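Dry Hands in Cold Weather, and What Helps

By November the skin on Menaka Patwary's knuckles has usually split in two or three places. She cuts hair for a living at Jalley, a salon with 11 chairs, and washes her hands between every client. "I used to put cream on at bedtime and think that was enough," she says. "By lunch the next day they were sore again."

Her routine now is simple. She washes in lukewarm water, pats her hands with a towel and rubs in a plain cream while the skin is still a little damp. A small tube stays in her apron pocket. She wears gloves for color and shampoo, with thin cotton ones underneath on long days.

Vija Kļaviņa teaches an evening class in hand and nail care and hears the same complaint every winter. She tells students to look for glycerin or petrolatum on the label and to skip perfume if the skin stings. Price tells you very little, she says - one of her favorites comes in a 300 ml tub and lasts her most of the season.

Nails need some attention too. File in one direction, leave the cuticles alone and work in a drop of oil at night. Cracks that bleed or won't close should be seen by a doctor.

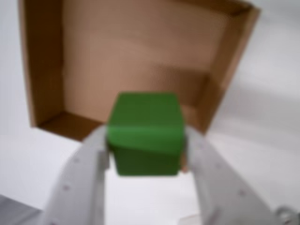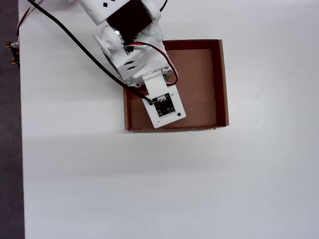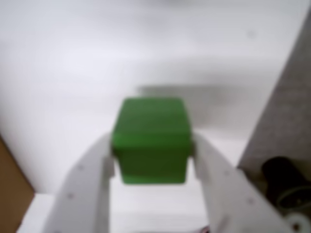

Overnight Care

Use a thicker ointment before bed and pull on loose cotton gloves. Patwary keeps hers on for an hour while she watches television, then takes them off to sleep. Wash the gloves often, and give the ointment a week or two before switching to another one.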